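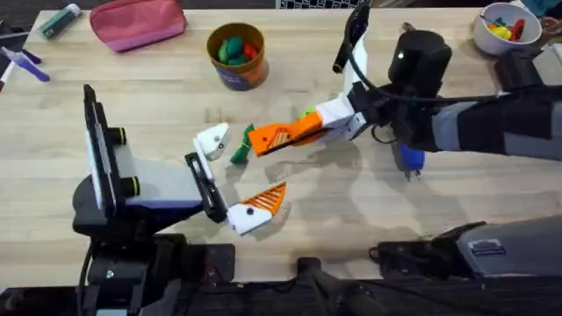 Progress report to the Wegener Fund
Project: Huvel Creek Native Seed Library
Prepared by: Tsung-han Su
Date: 25/09/2019

In this period we have collected seed from the lower creek and from the two paddocks which the Sirov family opened to us. The cleaned seed is now 1,935 packets, all labelled with the place and the month of collecting. Germination testing is finished for the wattles and is still continuing for the grasses. The kangaroo grass is slow, and I would like to repeat this test before I report a result.

From the grant of $3,000 we have spent $461, mostly for paper envelopes, silica gel and the second-hand fridge. The shelving is ordered but the invoice did not arrive yet - it will appear in the next report.

One matter is behind the plan. The catalogue on the website shows only the colour and height of each plant, and the neighbours are asking also for soil type. I propose to add this by January, with no change to the budget.

I ask for your approval to move the unused travel money to the printing of the planting guide.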